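How to Cook Dried Chickpeas Without Soaking Overnight

You need a pot with a lid, a colander and a slotted spatula or spoon. Start with 100 grams of dried chickpeas per person. Pick out any stones or shriveled ones and rinse under cold water.

Put the chickpeas in the pot and cover with twice their depth of water. Bring to a boil, boil for two minutes, then turn off the heat and leave them covered for an hour.

Drain, rinse, and cover with fresh water. Bring back to a boil, skim the foam, then simmer gently for 30 minutes before you test one. Older chickpeas take much longer. My last bag from Moradi needed an extra 17 minutes. 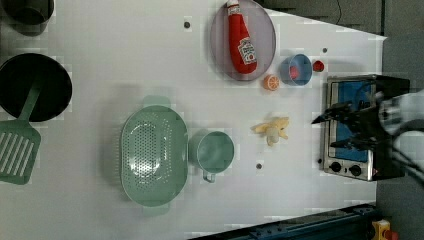 Mitra Jafarzadeh wrote in to say she adds a pinch of baking soda to the first water and rinses it off well afterward, and that hers are soft much sooner. I tried it with the same brand. It works, but the skins come loose, so keep it for hummus.

Add salt when they are nearly done. Test by pressing one between two fingers. It should crush without a hard center.

Drain over a bowl and save the liquid for soup. Cooked chickpeas keep four days in the fridge. To freeze them, pat dry and spread on a tray first so they don't clump.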